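Refinishing the tables at Gornutthorpe

3 July 2022

Tadeusz Krawczyk has worked on table tops for the Dikton furniture store since it took over the old school benches at Gornutthorpe. He talks about them mostly in terms of grit, moisture and grain direction.

The present batch consists of pale wooden tops. Krawczyk declines to name the species until he has looked at an edge. "Maple and birch get mixed up all the time once there's a finish on them. I write 'light' on the ticket and leave it at that."

His first check is whether the surface is veneered. If it is, the sander stays on the shelf and the work is done by hand with a cork block. "You have well under a millimetre to play with. Go through it once and you are buying a new top."

Grain comes next. He views each top from a low angle with the light on the far side, and marks the run of the grain on masking tape. Where the lines bend, he shortens the stroke and follows the bend. "People sand straight across a wavy patch as if it were a floorboard. It looks fine dry. Then the oil goes on and every scratch shows."

He does not try to remove small dark specks. "A speck is part of the wood, or it's a bit of dirt under the old finish. Either way, digging at it leaves a hollow, and a hollow catches the light far worse." 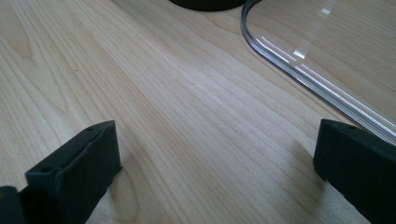 Finish and drying

Mudassar Orakzai runs the finishing room and keeps the records. The store uses a water-based satin varnish bought from Matos, in thin coats, with 12 hours between them. An earlier trial with an oil from Brostden was dropped in September. "It yellowed the pale tops," says Orakzai. "On oak I would still use it."

Each top gets 4 coats. Orakzai rubs down between coats and wipes with a damp cloth, then leaves the top flat on battens. The sheen is judged by eye under the ceiling light. He accepts a soft patch of brightness and rejects a hard reflection, which he puts down to a coat laid on too thickly.

Asked about daily care, Krawczyk gives a short answer: a damp cloth, then a dry one, both along the grain. He advises against spray polish. "It gets into any scratch, and the next coat of varnish won't hold there."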